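Zullerport Athletic

Zullerport Athletic is a part-time football club from the harbour town of Zullerport, best known for its long and often thrilling history in the Sillamer Cup, the regional knockout competition. The club plays its home matches at Grewal Park, a compact ground beside the fish market, and is managed by Tarek Kettani. Supporters call the team the Tides.

Origins

The club grew out of a summer side formed by dock workers and ferry crews, who played on the flat ground behind the customs sheds whenever shifts allowed. Early matches kicked off at odd hours to suit the boats, and the habit stuck: Athletic still begin home games at 2.15 in the afternoon, a quarter of an hour earlier than anyone else in the league. Visiting supporters have been known to miss the first goal.

Its first manager of note was Wenche Engebretsen, a former winger who took over a struggling team and turned it into one of the most exciting sides in the region. She asked her full-backs to attack at every chance, and the team scored freely from wide positions. They also conceded freely, and several matches from her time in charge are still talked about in the town with great affection.

Grewal Park

Grewal Park has one covered stand along the harbour side and open terracing on the other three. The pitch slopes gently towards the sea end, and Athletic's captains have nearly always chosen to kick downhill after the break. The wind is just as important. Corners taken from the market side can drift a long way, and local goalkeepers learn young to start a step further back than the coaching books suggest.

The club stayed at the ground through a difficult spell when the old stand was closed for repairs. Matches went ahead with spectators on the terraces only, and crowds went up.

The Sillamer Cup

Athletic's finest run came when they entered in the preliminary round and went all the way to the final. The semi-final against Ondent Rovers was a marvellous match by any measure. Rovers led early and looked far stronger, but Rasa Mägi's long throws caused them no end of trouble and the tie finished 2–2 after extra time. Athletic won the shoot-out, with Mägi scoring the deciding kick.

The final was lost by a single goal, a header late in the second half. Even so, thousands turned out along the quay to greet the team bus, and the ferries sounded their horns. The cup run paid for new floodlights, which were first switched on in October against the same opponents.

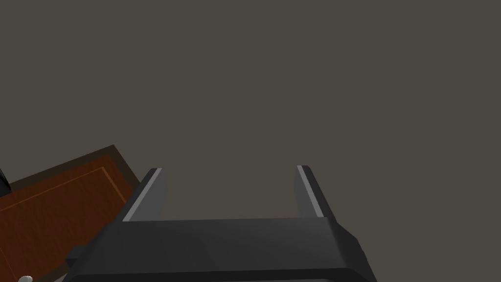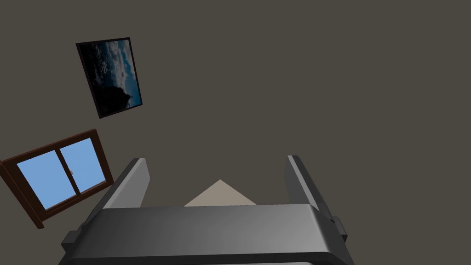 Athletic's home kit is yellow with black shorts and has hardly changed since the dockside days. The away kit has been through far more versions, and collectors argue happily over which is best. The favourite is the one worn in the cup final, a deep blue shirt with a broad band of white and grey across the chest, a pairing very like the clouds and sky of the framed landscape in the second image. It was worn for a single campaign, and good copies are now hard to find.

Notable players

Devendra Vishwakarma holds the club scoring record for one season, with 38 goals in all competitions. A quick, restless forward with a superb first touch, he had been playing as a holding midfielder until an injury crisis forced a change. He later returned to Grewal Park as a youth coach.

Kiều Lương made her first-team debut in goal at the age of 17 and kept a clean sheet in driving rain. Her distribution was outstanding for the level, and many Athletic attacks in that period began with one of her flat throws to the halfway line.

Rivalry with Ondent Rovers

Meetings with Ondent Rovers are known as the Ferry Derby, as most travelling fans cross the bay by boat. The afternoon sailing is a wonderful occasion in itself, full of flags, drums and very strong tea. The winners keep a brass ship's bell until the next league meeting. It hangs in the players' tunnel and is rung before kick-off.

Support and culture

The supporters' song, "In on the Evening Tide", is sung as the teams come out and again when Athletic win a corner at the sea end. A fanzine, The Sloping Pitch, is sold outside the main gate on match days and carries reports, old team sheets and a much-loved page of readers' complaints about the pies.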